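Plindance Match Centre support
Ticket: Highlights reel missing second-half goals, Ekham v Arroyo
Status: Resolved
Priority: High
Product area: Clip builder, scoreboard sync
Reported by: Bromell league media desk

Problem as reported
The automatic highlights for the Ekham v Arroyo match stop at half-time. The full match video is fine and plays through to the final whistle. The reel has the first-half goal and a save, then goes straight to the closing graphic. The written match report on the same page lists both second-half goals with the right scorers and minutes. Supporters have been emailing the league since the reel went up.

Checks made
Page reloaded in a private window, same result. Reel opened on a phone using mobile data, same result. Other matches from the same round have complete reels. Rebuild pressed from the match page, and the new reel had the same length as the old one.

Support reply
Thanks for the detail. Please send the event export for the match (Match page, Tools, Export events) and tell us whether the scoreboard operator restarted the clock app during the break.

Customer reply
Export attached. Yes, the laptop in the scorer's box was restarted at half-time after the clock froze. The operator set the clock back to 45:00 by hand and carried on.

Support findings
The export has every event, so nothing was lost. After the restart, the scoreboard app opened a new session, and the second-half events were saved against that session. The clip builder reads only the session that was open at kick-off. The match report reads all of them, and that's why it was correct.

The two sessions also differ by 9 seconds. If they're merged without an offset, each second-half clip will begin too late and miss the build-up to the goal.

Fix
1. Open the match in the admin panel and go to Sessions. You should see 2 listed.
2. Tick both and choose Merge. Keep the kick-off session as the primary.
3. Enter the offset in the second session's row as -9 and save.
4. Clear the clip cache for this match only. Don't use Clear All, or every reel for the season will be queued again.
5. Press Rebuild and leave the page open until the progress bar closes.

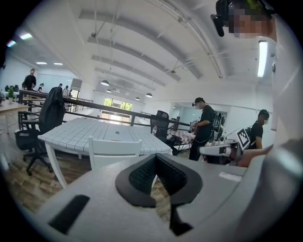 6. Play the new reel from the start and compare the goal times with the match report.

Customer reply
Merged and rebuilt. The first try failed at step 5 with error 300. Logged out, logged back in and it went through. All goals are now in the reel and the clips start in the right place.

Support reply
Error 300 is an expired login, so signing in again was the right thing to do. A warning for split sessions is on the list for the April release. Closing this ticket.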